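Fendier tabletop arm bundle, ex-demo
Sold by the Sesdale workshop

3899 including the gripper, mounting plate, control box and cables
Collection from Sesdale, or pallet delivery by arrangement

Hello! I look after the equipment pages here, and I get asked the same thing nearly every week: what do I need to put by for a first arm, all in? So I've tried to make this listing more useful than a price and a row of specs (the specs are further down, don't worry).

The bundle is the Fendier arm in white and dark grey, with the black two-way gripper we fit to everything in this range. It's sized for ordinary household things on an ordinary table, so drawers, boxes, baskets, pretend shopping, that kind of work. If you want to shift paving slabs, please look at the Villalba pages instead, they're lovely machines and I will happily talk you through them.

My one big plea is that you plan the table before you plan the arm. People measure the base, find a desk it fits on and think they're done, and then there's no room left for the things it's meant to be handling! Mark out the base, then put your largest item down, then leave yourself a good bit of space on the far side as well. I like a mat underneath too, as it saves the tabletop and makes it easier to tape out positions. 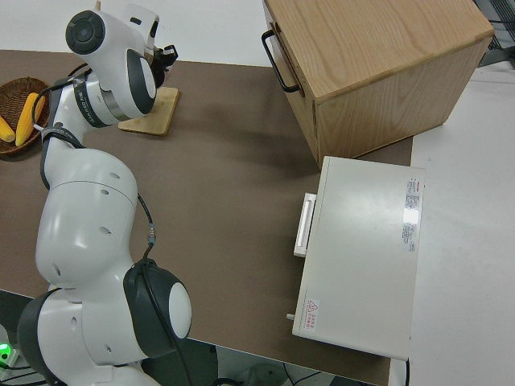

Fendier arm and gripper on a brown matted table, with a small oak cabinet, a white appliance and a basket of corn.

Do set aside some money for props. I'd put 200 in the budget to start with and buy second-hand where you can, because handles and knobs vary so much and you'll want a mix of them. Small cabinets with a proper metal handle are well worth hunting for. Cables are the other thing that gets forgotten, so measure from the arm to wherever the control box will live and add a bit more than you think.

What's in the bundle
Arm with base plate and bolts
Gripper, fitted and checked
Control box and power lead
Set of 3 spare finger pads
Printed setup guide

What isn't
Table, mat and props
Computer
Cameras and camera stands (the Ullus stands fit, ask me for a price)

Warranty is 18 months on the arm and control box. Finger pads count as wear and tear, so they aren't covered, but they're cheap and I keep plenty in the drawer.

Delivery takes roughly 3 weeks at the moment. If you need it for a new budget year starting in April, get the order in early, as the workshop gets very busy then and I'd hate to let you down. We can hold a bundle against a purchase order, and I can split the invoice between equipment and spares if your finance people prefer it that way.

Send your table measurements along with your enquiry and I'll sketch out a layout for you, no charge.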